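Lasterari Stock Trolley for wards and clinics

I've been running the stores for a group of small clinics for longer than I care to admit, and I sell the Lasterari trolley because it's the one I ended up buying for myself. If you've ever opened a treatment room cupboard and found four boxes of the same dressing and none of the one you need, you'll know why I got interested in this sort of thing!

It's a two-bin trolley. Every item has a front bin and a back bin, and when the front one is empty you pull its card, drop it in the pocket on the side and slide the back bin forward. That's the whole system. No scanner, no login, no training day (we did ours over a cup of tea).

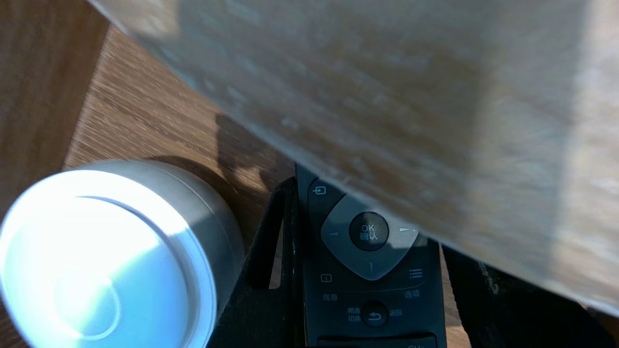

Bins come in two depths, and I'd start with the shallow ones unless you get through a lot of bulky things like incontinence pads. You can mix them on the same runner, so don't agonise over it. The frame is powder-coated steel in white, and there's a top shelf you can have in plain white or in a wood finish. I went for the wood finish, a warm mid-brown with a fine straight grain like the table in the photo, and it makes the store room feel a bit less like a store room. It wipes down with the usual neutral detergent. Please don't use anything abrasive on it, as I did on my first one and regretted it.

Each trolley has seven runners, and spare runners are the thing people order most after their first month. Aino Heiskanen at the Windumdale clinic took the lot out and put them back in the order her nurses set up a dressing round, top to bottom. I've copied her since. Alphabetical order sounds sensible until you're bending down for gloves all day.
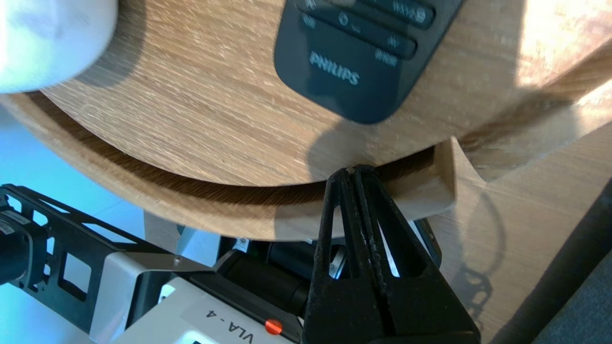
Cards are included, printed one side with the item and the reorder amount, and the other side blank for notes. We use Heltulel card sleeves, which survive being dropped in the sink. If you send me your stock list as a spreadsheet I'll print the first set for you at no charge, only do check your pack sizes first. A box and a case are very different things when the delivery turns up, and I've had the corridor full of saline to prove it. 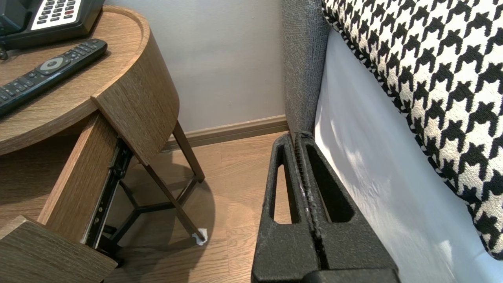

Castors are the quiet rubber sort and two of them lock. Delivery is on a Lombardi pallet van, kerbside, so have somebody handy to help you in with it. It comes flat in two cartons and goes together with the hex key in the bag. Ring and ask for Cinzia if a bolt is missing, she keeps a jar of them.

Contact Carmela Testa, Lasterari Trolleys, Windumdale | © Lasterari 2023 | Back to top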